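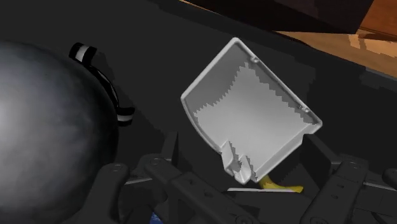 Lerkavis opened its Brernport workshop to the public for an afternoon in July, and 1277 people signed in at the front desk between noon and closing. The company builds sorting and packing cells for small food and housewares plants, and this was the first time it had let visitors see the software side of the work as well as the machines. The longest line was for the simulation room, where a wall screen showed a computer-rendered gripper and a small group of objects on a dark surface. One of the views on the screen had a shallow white container lying tilted between the two finger pads, with what looked like the end of a banana sticking out from under its bottom corner and a very large gray sphere filling the left side.

Ekrem Uysal, who runs the simulation group, gave the demonstration 6 times over the afternoon. He told visitors that nearly every task the company's arms are asked to do is tried on the computer before it is tried on the floor. Objects are dropped into a virtual work area at odd angles, on top of one another or half hidden, and the control software has to find a way to pick up the right one.

"A tidy table teaches you very little," Uysal said during the second session. "Our customers do not have tidy tables. They have a bin that somebody filled in a hurry."

Uysal said open containers are harder for the software than people expect. A gripper can close on the rim, on a wall or across the whole width, and each choice changes how the container swings when it is lifted. Round objects bring a different problem, because a light push from a finger can send them rolling into everything else. The software is scored on whether it reaches the item it was asked for and on how much it disturbs along the way.

Several visitors asked about the blocky shadows on the screen, which had stair-stepped edges inside the container and beside its small tabs. Uysal said the group keeps the lighting simple so that more trials can be run overnight on the same computers. A sharper setting is available and is used when the group checks finished work before it goes to a customer.

On the shop floor next door, two arms were running behind clear guards. One moved empty trays from a conveyor to a rack. The other packed jars into cartons for a plant in Purnamham that is due to receive the cell later this year. Staff stopped the second arm twice to show the emergency cutoff and let children press the button on a spare control panel that was not connected to anything.

A group of 23 students from the Kılıçarslan technical program came by bus and stayed through the last demonstration. Their questions were mostly about jobs. Lerkavis said it takes on two trainees a year, one in mechanical assembly and one in software, and that applicants for the software place do not need to have worked with an arm before. They are expected to be able to write a short program and explain it out loud.

Not all of the questions were about careers. A man who said he had packed cartons by hand for most of his working life asked whether the Purnamham plant would be letting people go. A sales manager answered that the plant had told Lerkavis it planned to move its packers to a second line, but that the decision belonged to the plant. The man asked if that was in writing. The manager said he did not know.

Lerkavis plans to hold another open afternoon next year and may move the simulation talk to the cafeteria, which has more seats. School groups that want to visit before then can write to the Brernport office. Visits are free and last two hours, and closed shoes are required on the shop floor.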